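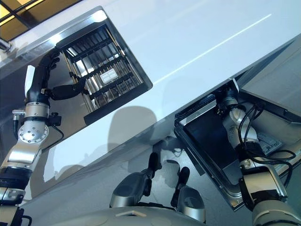
White housing, with a window behind.

Washing-up is the cleaning of plates, pans and cutlery after a meal. I grew up doing it in Flatstead, where we said "doing the pots" – my cousins in Pelham still tease me for that!

Order of washing

Glasses go first, then cutlery, then plates, and greasy pans last. I change the water after the plates.

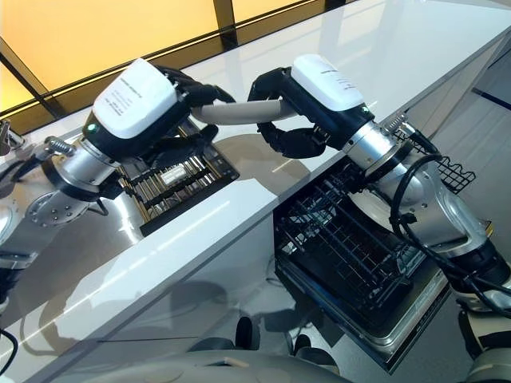 A metal dish rack by a glossy white countertop.

Drying

Racks or tea towels? I own 9 towels and still let most things drip (sorry, Mum). 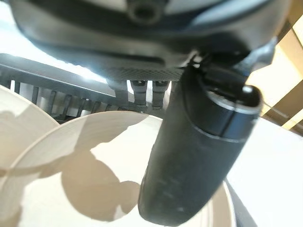
Regional words

In Hilon a dishcloth is a "flannel", even now.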